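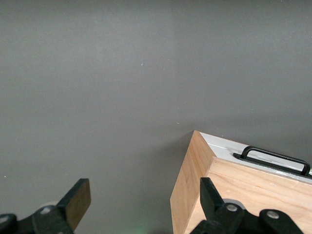

The Box on My Desk
By Halina Marciniak

I have a weakness for boxes. My sister collects shoes, my neighbor in Pludau collects parking tickets, and I bring home boxes. Cookie tins, cigar boxes, a hatbox with no hat. So when I decided last December that my desk had to be cleared for good, you can guess what I did first. I went out and bought another box!

Well, a wooden one, to be fair to myself. It's a light honey color with a nice straight grain, and it has a pale, flat lid with a black handle on top. The handle is what sold me. I'm a person who leaves a lid off the minute it gets fiddly (ask anybody who has eaten stale crackers at my house), and a big square loop I can grab without looking suits me just fine.

I found it at a secondhand shop called Jalali, over in Ultmont, on a shelf between a bread bin and a stack of sheet music. The tag said 13 dollars. I offered ten, the man at the register shook his head very kindly, and I paid 13. The lid already had its smudges and scuffs and I've never tried to polish them out.

My first plan was to put everything in it. Stamps, tape, spare keys, the good scissors. That lasted a week. A box full of everything is a drawer you have to lift, and I was digging through it on my knees for a glue stick by the second weekend. So out it all came, and I started over with one rule: the box is for small things I like to handle while I think. I had a mug of pens for the rest.

What I like to handle, mostly, is cubes. I've had them since my teaching days, nearly 100 of them at one time, from a counting set called Nukum that our school used until the corners went soft. I kept a few when the set was thrown out. They're a good size for the palm and they don't roll under the radiator, which is more than I can say for marbles.

The desk helps too. I went with plain matte gray for the top after years of a busy oak pattern that could swallow a paper clip whole. On gray, you see what you've left out. One yellow cube in the middle of it looks as bright as a lemon, and I find I'll get up from my coffee to put it away — or I'll pick it up and stand there turning it over for ten minutes, and the coffee goes cold. 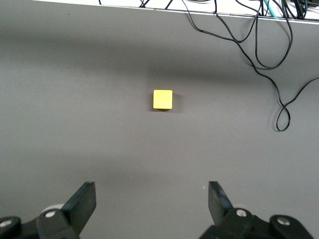

And Then There Are the Cables

I've made no progress with cables. Thin black ones, looping over the back edge of the desk and down onto the top in a big knot. I tried clips, and I tried a fabric sleeve that took me 90 minutes to thread and looked like a sock with a snake in it. My nephew says everything will be wireless by 2046. I'll be happy to box up the leftovers.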